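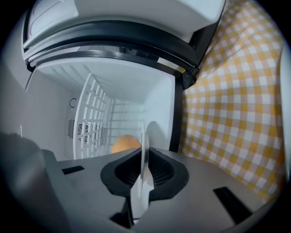

Unit 4: Small Cold Storage
Handout for the practical session. Course text: Kollár, chapters 11 and 16.

4.1 Scope

This handout covers compact refrigerators of the single-compartment tabletop type. Full-size household units are treated in Unit 5. Students should already have read the section in Kollár on heat transfer through cabinet walls and should know the difference between a compressor system and a thermoelectric one.

A compact refrigerator is judged on four points: usable volume, air movement, door arrangement and ease of cleaning. Price and energy use are handled separately in the Reltico worksheet, which is due before the September review.

4.2 Volume

Stated volume is measured with the cabinet stripped of removable parts. Usable volume is always lower. A shelf takes up little space itself but divides the compartment into zones, and the height of each zone decides what will fit. In a small cabinet, one tall item may rule out a shelf position altogether.

Measure the following with the shelves out:
Interior width at the front edge and at the rear wall
Interior height on both sides
Depth from the front edge to the nearest point on the rear wall
Depth from the front edge to the vent cover, if it projects

Record all lengths in millimeters. Convert to liters only at the end. Rounding each dimension first produces errors that are large in proportion to a small cabinet.

4.3 Air movement

Larger static refrigerators rely on natural convection. Many compact units use an interior fan, set behind a grille, to move air over a cold surface and back into the compartment. The grille must stay clear. Food pressed against it reduces flow, and the items nearest the door warm first.

Leave a gap of at least 40 mm between the grille and the load. Wire shelves are preferred to solid ones in fan units, as air passes through them vertically. A solid plate or tray laid across a wire shelf cancels this advantage and should be counted as an obstruction in the load diagram.

Flat items such as lids and dishes are best stood on edge in a rack, with the faces parallel to the air path. Eggs are placed away from the coldest surface. An egg that freezes may crack its shell and is discarded.
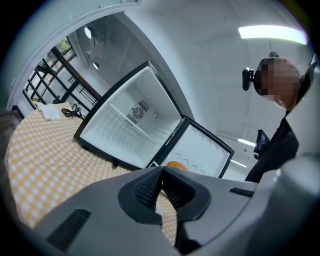
Figure 4.1. Compact unit with the door open, showing the fan grille, wire shelf and molded door liner.

4.4 Door arrangement

The inner door panel on small units is often molded in one piece. Recesses in the panel add storage without increasing the outside depth of the cabinet. Their position must be checked against the shelf: an item that stands well forward on the shelf can strike an item held in the door and prevent the gasket from sealing.

To test for this, load the door first, then the shelf, and close the door slowly with one finger. Any resistance before the gasket touches the cabinet indicates a clash. Move the shelf item and repeat.

Check the swing as well. The door should open far enough for the shelf to be withdrawn level. If it has to be tilted to clear the door, note this on the record sheet under "access."

4.5 Placement

The table must be level and able to carry the loaded weight. A cloth under the unit is acceptable if it lies flat and does not cover any intake or outlet on the outside of the cabinet. Folds under the feet cause rocking and, over time, a door that drifts open.

Excess power cable is kept to the side, clear of the rear exhaust and the path of the door. Do not leave a tightly bundled cable in use for long periods. Loose items on the table are kept outside the door swing.

4.6 Cleaning procedure

1. Switch off and unplug the unit.
2. Remove food, racks and shelves.
3. Wipe the liner with warm water and mild detergent, working from top to bottom.
4. Clean the door recesses separately. Residue collects at the lower curve of each one.
5. Brush the grille dry. Do not spray liquid toward the fan.
6. Wipe the gasket, including the inner fold.
7. Dry all surfaces and leave the door open until no moisture remains.
8. Refit the parts and restore power.

Abrasive pads are not to be used on white plastic liners. Scratches hold soil and stain permanently.

4.7 Worked exercise

The Tostwood and Trukis load sheets are in the course folder. For each, draw a front view and a side view of the loaded cabinet at a scale of 1:4. Mark the air path with arrows and shade any region where flow is blocked. Propose one change of position per blocked region. Changes that require removing an item from the load are not accepted.

Pairs hand in one set of drawings. Corrections to the load sheets go to Bartosz Czarnecka by Sunday, with the sheet number and the line concerned.

4.8 Terms

Gasket: flexible seal around the door edge.
Liner: molded inner surface of the cabinet or door.
Load diagram: scaled drawing of contents in position.
Static unit: refrigerator with no interior fan.

Reading for Unit 5: Kollár, chapter 17, omitting the tables.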